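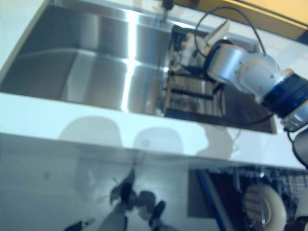
Denham objected to an earlier version of this section on the ground that a rack kept at the sink reduces the usable basin and should be treated as a cost of the layout, to be subtracted before any saving in walking is claimed. We accept the point in part. The rack does occupy space that would otherwise be open for washing, and Section 4.3 now reports basin access as a separate term. It also holds tableware that has no place in the dishwasher, and a layout without it has to find drying space on the counter.

### 4.2 Sink, rack and dishwasher as one work area

The Grulteo kitchen has its sink and dishwasher under a single run of white counter. Figure 4 shows the sink and rack (a), the counter run with the dishwasher open (b), and the floor (c). For the purposes of this paper the three fixtures are treated as one work area, in which an item can be in any of four states: unwashed, in the rack, in the dishwasher, or put away. Transfers between states were coded from written logs kept over the observation period, which began in August. The logs contain 266 transfers.

Two conditions were compared. In the first, the dishwasher door stayed closed between loads. In the second, it was left folded down during the whole of the clearing task. The door in the lowered position takes up floor area in front of the unit, and the person working has to stand to one side of it.

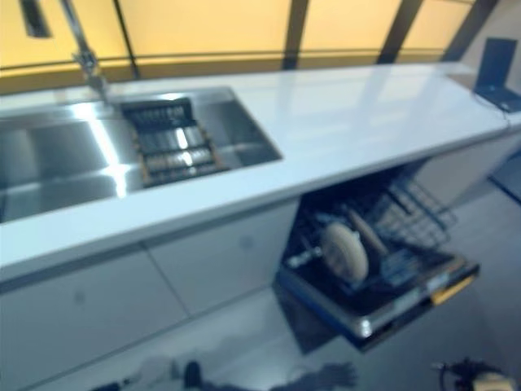 Does an open door shorten the clearing task? The logs show shorter times for plates and no clear change for long utensils, which were often set down in the rack first and moved later.

Plates behave predictably because they stand on edge between the tines and need only one decision, the choice of slot. Long utensils are harder to place. They lean across neighboring slots and may have to be shifted when the next plate is added. We coded any such shift as a separate transfer, following the Buchanan scheme, so that a single utensil can account for several entries. Readers comparing our totals with counts made under the Rinel scheme should note that Rinel merges consecutive moves of the same item.

Clear floor depth was set at about 90 cm for both conditions, measured from the cabinet fronts with the door closed. The floor is pale gray and smooth. Drips from items carried between rack and dishwasher were logged only when the person stopped to wipe them up.

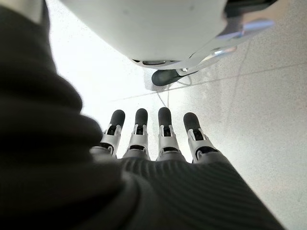

Should wiping the floor be counted as part of clearing? We count it when it interrupts a transfer and leave it out when it follows the last one.

This rule affects the second condition more than the first. With the door down, drips tend to land on its inner face and are not wiped until the door is closed, at which point the task has ended. The times in Table 2 are therefore slightly favorable to the open door. A correction was tried and dropped, as the logs do not record where each drip fell.

**Figure 4.** Work area in the Grulteo kitchen: (a) sink and rack; (b) counter run with dishwasher door lowered and its rack partly pulled out; (c) close view over the floor.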